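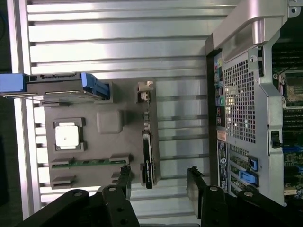 Subject: Re: [homebuild] Which parts would you buy used?
From: Manee Srisuk

Nantana Saithong wrote:
> My old desktop finally gave up and I'm putting together a new one for
> photo work and a bit of video. Budget is 600, and I'd love to keep
> some of it. I've got my eye on a used processor and board from the
> Pirlow outlet, but my brother-in-law says never buy memory used.
> Is he right? And what about the power supply?

Hi Nantana,

Your brother-in-law and I would have a nice long argument over dinner! Used memory is about the safest thing you can buy, in my experience. I've put secondhand sticks in 11 machines now (mine, my kids', half the street's) and only had to send back 2. Both of them showed errors the very first night, so all I lost was the postage. Run a memory test overnight before you install anything you care about, and check what your board will take before you pay. I once bought a lovely matched pair that was the wrong generation for my board, and the notch in the middle didn't line up. They lived in a drawer for years.

The processor I'd also buy used without worrying much. Ask for a clear picture of the underside if the pins are on the chip, or of the socket if they're on the board. Bent pins are the thing to look for. If a seller goes quiet when you ask, move on. And ask whether the board has had its firmware updated, or you could end up with a newer chip that it doesn't recognize and no old chip around to do the update with. I learned that one the slow way.

The power supply is where I'd spend your money. New, with a proper warranty, and a bit bigger than you think you need. My last used one was a Jekemberg that whined whenever I scrolled a web page, and I put up with it for most of a winter before I gave in. Same goes for the drive your photos live on – buy that new, and buy a second one for backups while you're at it. My photo folder was 1,262 pictures when I lost it, and I still get grumpy thinking about the beach ones.

For the case, get whatever you like the look of, but measure your desk first. I have a Fluteo that's very quiet and very heavy, and it sticks out far enough that I bang my knee on it.

One more thing about the Pirlow outlet: ask how long you have to return a board. Mine gave me until the end of the month, and I'd bought it on the 30th (grr). If you can hold off until November, the prices on older boards usually come down a bit anyway.

What are you editing with, by the way? If it's mostly photos I'd go for more memory before a fancier graphics card, but video might change my mind. Send the list your parts before you order and we'll all fight over them.

Manee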